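21/02/2024 - A new sawline is a fine thing to own, provided the logs can get to it. Sidlow Lumber spent most of last year without that luxury. Its Dundau mill had a headrig rated for 4000 logs a shift and a debarker, installed when gas was cheap, that gave up at 1000.

The replacement debarker, from Abbasi, started up in November after 60 days of installation, most of them spent arguing with a concrete footing that appeared on no drawing. Nullgate supplied the controls and has asked that the footing not be mentioned.

Sidlow says the line now keeps pace with the saw on everything but frozen spruce, which keeps pace with no one. The mill employs 124 people, and the planer crew, long used to a leisurely morning, has requested a second forklift.

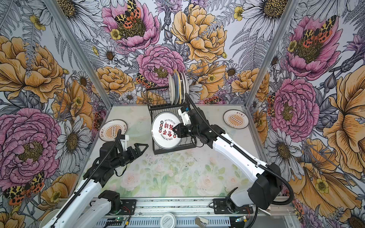
Two robot arms over a rose-print mat, with floral wallpaper behind.

The old debarker is for sale. Buyers must arrange their own crane.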